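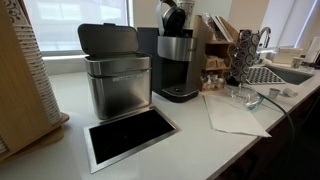
Figure 1. Counter in the second-floor kitchenette, with the compost bin next to the cup dispenser.

Kitchenette Waste Sorting at Hyvönen Hall
Lina Geagea and Oskari Koivisto
July 24, 2024

1. Background
The kitchenette is shared by 34 people. Before our project, paper cups and coffee grounds went down the same counter chute as everything else. We wanted to know if a compost bin on the counter would change that.

2. Method
We set the bin behind the chute so that both could be reached from the coffee maker. The trash was sorted by hand for 30 days, first without the bin and then with it. Cups were counted and grounds were weighed on a kitchen scale. Liquids were not measured.

3. Results
We counted 521 cups in the first period, all from the chute. In the second period most cups still went down the chute, but nearly all of the grounds went into the bin. People told us they were not sure if the cups could be composted - the label on the bin is small.

4. Next steps
Oskari will make a larger sign with the cup rule on it. We also want to repeat the count in March, when the building is busier.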